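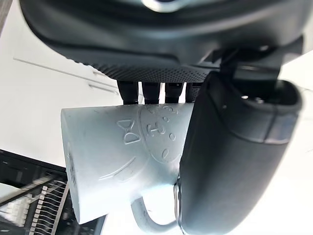 A loiça de uso comum raramente merece uma linha nos documentos de gestão de uma instituição. Compra-se quando falta, guarda-se onde cabe e substitui-se quando alguém reclama. No Instituto Prosska, a discussão sobre as canecas das copas arrastou-se desde janeiro e chegou agora ao ponto em que a Direção de Serviços Gerais terá de optar entre 2 propostas: manter a caneca de cerâmica branca, igual para todos, ou passar para copos descartáveis de cartão, fornecidos por contrato anual. O presente texto defende a primeira opção e expõe as razões que, no entender de quem o assina, deveriam pesar na decisão.

Convém começar pelo objeto. Uma caneca de cerâmica branca tem asa, tem peso e tem um bordo espesso, agradável ao lábio. Aguenta a máquina de lavar, o micro-ondas e a indiferença de quem a pousa de qualquer maneira. O branco denuncia a mancha de café e o anel de chá, e essa exposição é útil numa casa onde muitas pessoas bebem pela mesma loiça. Uma caneca escura pode parecer limpa durante semanas. A branca obriga a lavá-la bem, e quem a retira do armário vê imediatamente em que estado a deixaram.

## O argumento do custo

A proposta dos descartáveis assenta sobretudo na poupança de trabalho. Deixaria de haver lavagem, arrumação e reposição de peças partidas. O raciocínio tem fundamento e não deve ser tratado com ligeireza: a equipa das copas é pequena, os horários são apertados e a loiça suja que se acumula ao fim da tarde recai sempre sobre as mesmas pessoas.

Sucede, porém, que o copo de cartão transfere o trabalho para outro ponto do edifício. As caixas têm de ser recebidas, subidas e guardadas. Os baldes enchem depressa, pois um copo vazio ocupa quase o mesmo volume que um copo por estrear, e o líquido que fica no fundo acaba no saco e, com frequência, no chão do corredor. A nota justificativa que acompanha a proposta contabiliza as horas de lavagem e omite por completo as de recolha. Enquanto essa conta não for apresentada, a comparação está incompleta e não deveria servir de base a um contrato.

O Instituto adquiriu 700 canecas à Brosis quando as copas foram remodeladas. É um stock generoso, e uma parte dele continua por abrir no depósito do piso inferior. Abandonar peças já pagas, em bom estado, para passar a comprar todos os anos um produto que se deita fora ao fim de dez minutos parece-nos difícil de explicar a quem financia a casa.

## A questão das canecas pessoais

Há uma terceira via, defendida por vários colegas em reunião: que cada um traga a sua. Agnese Grīnberga, responsável pelas copas do edifício nascente, opôs-se por escrito, e a sua objeção merece ser reproduzida: «Uma prateleira de canecas pessoais é uma prateleira em que ninguém mexe. Não as podemos empilhar, não as podemos emprestar a uma visita e não sabemos o que fazer às de quem saiu.»

Subscrevemos a observação. A caneca pessoal é um hábito simpático num gabinete e uma dificuldade numa copa partilhada. Formatos diferentes não encaixam no cesto da máquina, as asas prendem umas nas outras e o espaço que se perde entre peças desiguais é considerável. Quem já tentou arrumar um armário com canecas cónicas, canecas de boca larga e exemplares comemorativos de congressos conhece o problema. A uniformidade tem aqui uma justificação inteiramente prática.

Não se propõe, em todo o caso, qualquer proibição. Quem preferir a sua caneca deverá guardá-la no próprio gabinete e lavá-la por sua conta, como hoje já faz boa parte dos colegas do Núcleo Issahaku.

## Pegar, pousar, arrumar

Uma parte substancial das quebras registadas ocorre na arrumação, e pouco tem que ver com a qualidade da cerâmica. As peças partem-se na passagem do cesto para o armário, quando se tenta levar várias de uma vez enfiando os dedos pelas asas, ou quando se empilham em altura excessiva. A asa é o ponto fraco de qualquer caneca, e agarrar a peça pelo corpo, com a mão bem aberta, continua a ser o modo mais seguro de a deslocar quando está vazia e fria.

Daqui decorre uma opinião que sabemos impopular: os armários altos deveriam deixar de receber loiça. Foram desenhados para a fotografia do catálogo e servem mal quem os usa. A prateleira à altura do peito, aberta, com as canecas numa única camada, ocupa mais parede e poupa gestos. Na copa do piso 3, onde esta disposição foi ensaiada, a loiça circula com menos atropelo e deixou de haver peças esquecidas lá atrás, com pó no interior.

Quanto à posição, as opiniões dividem-se. Há quem insista em guardar a caneca de boca para baixo, por higiene, e quem prefira a boca para cima, para que o interior areje. A nossa preferência vai para a segunda, desde que a loiça seja usada todos os dias e a prateleira seja limpa semanalmente. Uma caneca virada sobre uma superfície húmida guarda o cheiro do pano com que essa superfície foi limpa.
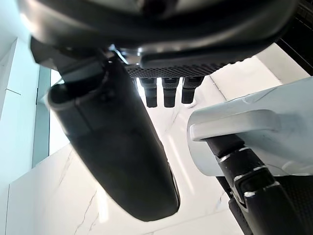
## O que se recomenda

Recomenda-se à Direção que mantenha a cerâmica branca como loiça única das copas e que recuse, no presente exercício, o contrato de descartáveis. Para reuniões alargadas no Auditório Astodska, onde não existe ponto de água, poderá admitir-se uma exceção limitada, a autorizar caso a caso.

Recomenda-se ainda que cada copa disponha de 40 canecas em circulação, ficando as restantes em reserva. Um número superior incentiva a deixar loiça suja na bancada, dado que haverá sempre outra limpa à mão; um número inferior gera filas à hora do café. A reposição deverá ser feita a partir do depósito, mediante simples anotação na folha afixada junto à máquina, sem requisição formal.

As peças lascadas no bordo devem ser retiradas de imediato. Temos visto canecas nessas condições regressarem ao armário, talvez por pudor de deitar fora o que ainda serve, e é uma economia mal entendida. Podem perfeitamente guardar lápis numa secretária.

Por último, pede-se que a decisão seja comunicada com antecedência às equipas das copas, que foram até aqui as últimas a ser ouvidas sobre um assunto que conhecem melhor do que qualquer dos signatários de propostas, incluindo esta. O parecer de Agnese Grīnberga encontra-se disponível para consulta na secretaria, juntamente com a nota justificativa dos descartáveis, e os comentários podem ser ali entregues por escrito.

*Secretariado de Serviços Gerais, Instituto Prosska, 14 de julho de 2026*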